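Upholstery Leather and Indoor Wear
Project report, Materials and Design
Tue 3 December

The project looked at how finished leather on household seating ages in normal use. We compared samples from three suppliers – Pendell, Jomberg and Hajji – and rubbed each one with a dry felt pad for 1000 strokes. Color loss was graded on a scale of 1 to 5.

The Pendell sample kept its color best and was graded 5. Jomberg and Hajji both came out at 3, although the Hajji piece was thinner and creased sooner when folded. One extra Jomberg strip was taken to 1102 strokes by mistake and was left out of the table.

Creasing does not show up in a rub test. It comes from bending over soft padding, so we also looked at furniture in use – mainly the cushions and seams.
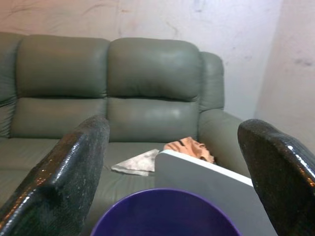
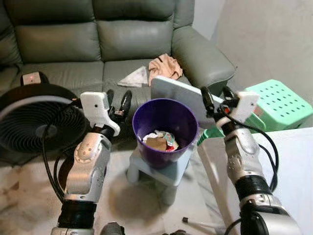

Figures 3 and 4. Gray-green leather seating with creased cushions.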